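Vondirine Home
9 May

Redoing the kitchen drawers this month. Notes as I go, mostly for my own reference.

1/ The drawer boxes are wood, side-mounted on metal runners. Made by a small shop called Gajdoš, long before we moved in. The joints are still square. The runners are the weak part.

2/ Measured interior width at the front and at the back. 262 mm at both ends, so any organizer sold as "fits most" will not fit this one. Most of them start wider and assume you will trim.

3/ Removal: extend fully, release the catch on each side, lift the front slightly, pull. If one side lets go before the other, stop and push it back in. Twisting it loose bends the runner.

4/ Clean the runners while the box is out. Dry brush first, then a cloth. No cooking oil on the slides, ever. It collects crumbs and sets like varnish.

5/ For the replacements I compared Brutora and Nullard. Nullard lists a higher load rating. Brutora has the same screw spacing as the old holes - that decided it. A drawer of spatulas does not need the rating.

6/ Liner: skipping it for now. Adhesive liner leaves residue on bare wood and the loose kind creeps toward the back every time the drawer closes.
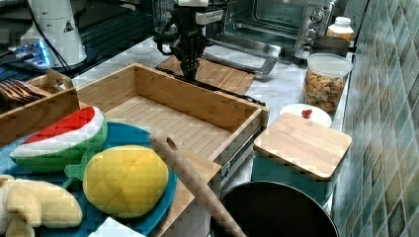 7/ Contents go back in by frequency of use. Daily tools in front, measuring spoons behind them, and the things used twice a year go to the high cabinet. Long handles lie front to back, so they don't catch when the drawer opens.

8/ Before reinstalling, check that both runners sit level with each other. A small difference there shows up as a drawer that drifts open on its own.

9/ Next is the wide drawer under the stove. It is 569 mm across and it sags in the middle, so the bottom panel probably needs a brace. Will post the measurements in June.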